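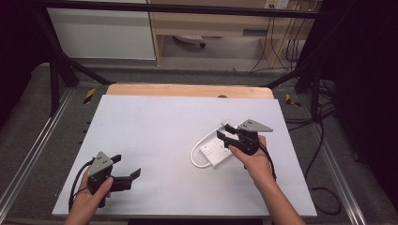
Can an old brake caliper be rebuilt, or do you have to buy a new one? Most iron calipers can be rebuilt as long as the casting is sound and the bore will take a new seal and piston.

That was the first thing I asked Telma Vergara when I sat down in the front office at Adberg, and she gave me more or less that answer before she had even put her coffee down. She has been rebuilding calipers, wheel cylinders and master cylinders for most of her working life, and I had gone in planning to stay for half an hour. I came out when they were locking up.

"People bring me a caliper in a grocery bag and they look so sorry about it," she said. "They think it's garbage. And I take it out and it's a little rusty, the piston is stuck, the bleeder is snapped off, and I tell them, honey, this is a normal one."

A stuck piston is the complaint she hears most. The car pulls to one side, or one wheel comes home hotter than the other, or the pads on one side are down to metal while the other side looks nearly new. Old brake fluid is usually behind it. The fluid takes on water over the years, the water gets to the steel, and the piston starts to drag in its seal. I asked how often the fluid should be changed and she laughed, quite kindly, and asked me when I had last changed mine. (I didn't have a good answer, and I have since made an appointment.)

Getting the piston out is the part she seems to enjoy. Shop air will move a lot of them, with a block of wood in the caliper to catch the piston and your fingers well out of the way. The stubborn ones go on a hydraulic bench tool that everybody at Adberg just calls the Puller - she said it with a capital letter, so I am writing it with one. "Air is fast, but air is mean," she told me. "When it lets go, it lets go all at once. With the Puller it comes out like a drawer."

After that the casting gets stripped, washed and blasted, and then she looks at it for a good long while. The seal groove matters more to her than the bore itself. In the design she sees most, the square seal sits in a groove in the casting, and it's the twist of that seal that pulls the piston back a hair when you lift your foot off the pedal. Rust packed in the bottom of the groove pushes the seal out tight against the piston, and then you have a dragging brake again with brand new rubber in it.

"I've had calipers come to me that somebody already rebuilt at home, very nice job, painted red, everything," she said. "And the groove was never cleaned. So we start over, and I let them keep the red."

Not everything gets saved. Cracks go straight into the scrap bin, and so do castings with stripped mounting ears, though she will put a thread insert in a bleeder hole if there is enough meat around it. She gets asked to weld ears back on every so often and always refuses, even for the old customers, even for her brother-in-law.

Adberg buys its seal kits from two suppliers, Nukov for the everyday passenger car sizes and Nakpan for the older and odder ones. I wondered if she had a favorite and she was too polite to say, but she did allow that the Nakpan boots go on easier in cold weather. Pistons are mostly stainless now when a customer wants to pay the difference. For a car that sits all winter she thinks it's money well spent, and for a commuter car that gets new calipers' worth of salt on it every January, well, she thinks the same thing, only louder.

Each caliper is pressure tested before it leaves, first at low pressure and then high. I had assumed the high test was the hard one to pass, and she corrected me. High pressure pushes a seal tight against the wall. The little slow weeps show up on the low test, and she leaves a part sitting on that one while she eats her lunch. "If it's dry when I've finished my sandwich, I feel pretty good."

Last year the shop did 1048 calipers, and 67 of them came back for one reason or another. She had the number ready and didn't hide from it. Of those, 11 were truly the shop's fault, by her own count, and the rest were things like a collapsed hose or slide pins put back in dry. She'd like every customer to replace the rubber hoses when the calipers are off. An old hose can swell shut inside and hold pressure on the brake, and from the driver's seat it feels just like a bad caliper.

I asked what she would tell someone who wanted to try a rebuild at home. Work on one side at a time, she said, so you always have the other one to look at. Use clean brake fluid or proper assembly lube on the seal, never regular grease. Bleeders go at the top - she has had more than one phone call about a spongy pedal from somebody with the left and right calipers swapped.

"And call me," she added, already walking me to the door with a seal groove pick she wanted me to have. "I'd sooner talk for ten minutes than see it in a grocery bag next week."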